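4. Buying the Equipment

Papers about robot manipulation tend to put the money in a footnote, if they put it anywhere. We have put it in its own section. The money decided more about our setup than any of the design principles in Section 2, and a lab planning a similar purchase may get more use out of our order history than out of our loss function.

4.1 The original plan

The proposal for Potico was written in January and carried a budget table of which we were all fond. It had one line for arms, one for grippers, one for cameras, one for computing, and a last line called "miscellaneous," into which we placed the remainder so that the column would add up. Miscellaneous was to cover tables, lights, cables, fasteners, spare parts, shipping, tools, and every object the robots would ever handle. We note for the benefit of future authors that this is most of the project.

The first quote came from Bramen, a reseller, and covered two arms with matching two-finger grippers. The price was fair. The delivery time was 14 weeks, counted from the day the purchasing office released the order, which is a different day from the one on which we asked them to release it. We had planned on having two stations running by the end of the first quarter. We had one by the end of the second, and the revised schedule in Table 3 is the one we should have written to begin with.

4.2 What the task needs

We worked backward from the task list, which we recommend, and did it after placing the first order, which we do not. The tasks in Potico are tabletop jobs with household objects: pick up, set down, turn, hand over from one side to the other, hold steady while the other side does something. None of them calls for a heavy payload. All of them call for two grippers that can work close together without hitting each other, and for a view of the table that shows both.

Figure 4 gives the usual arrangement at the start of a bottle task, as seen from chest height.

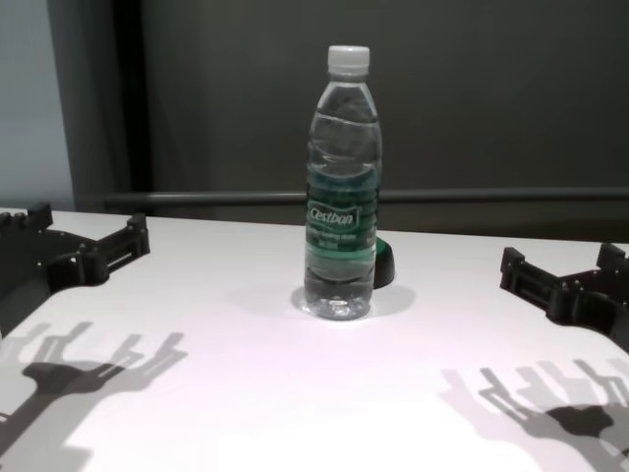
Figure 4. A bottle task at the white table, both grippers open.

Payload is the number that sellers lead with, and it moved us up a price class before we had weighed a single object. The heaviest thing on our final list is a full drink bottle. An arm from the class below would have lifted it all day, and the difference in price would have paid for a second table, a set of decent lights, and a spare for every part that later broke. Reach was the number we should have cared about. Two arms that can each cover the middle third of the table are worth more to us than one that can cover the whole of it and the doorway.

Lights were not in the plan at all. We bought two cheap ones, then two better ones, and finally started writing down where they stood. Hard shadows of the grippers are part of our data, and moving a lamp between sessions changes them. The lamps cost little. The sessions we recorded before marking their positions on the floor cost more, and we list them as a separate split for anyone who finds them useful.

4.3 Spare parts

Our estimate for spares was taken from the Emo project, whose public cost sheet is the most honest we found. It set aside money for motors and control boards. Our motors and boards have been very well behaved. What we went through was fingers, finger pads, and screws, in that order, and we reordered screws 4 times before somebody checked the size of the pack. The full log has 287 entries, of which 56 are for parts costing less than the shipping charged on them.

Two changes helped. We began ordering small parts on a fixed day each month, and we agreed that a station with no spare pair of fingers on the shelf counts as a station that is down. The second rule was unpopular for a while. It did make people report a crack on the day they found it.

4.4 Rent, buy, or borrow

We looked at renting the arms through Mikuš, which offers a monthly plan with service included. For a project of under a year it would have been the better deal, even with the deposit. For ours the totals crossed in the tenth month, and we bought. We did not foresee that the service would be worth paying for by itself. Under the plan, a failed joint is replaced by someone who has done it before. Under ownership, it is replaced by a graduate student with a manual translated twice, and the student's week does not appear in the equipment budget because students are a different line.

For the next round we have set the following: no arm is ordered before the object list is final; tables, lights, and spares are priced as their own lines; and "miscellaneous" is capped at up to 4 percent of the total. The purchasing office has approved the cap and asked what the money in it will be spent on.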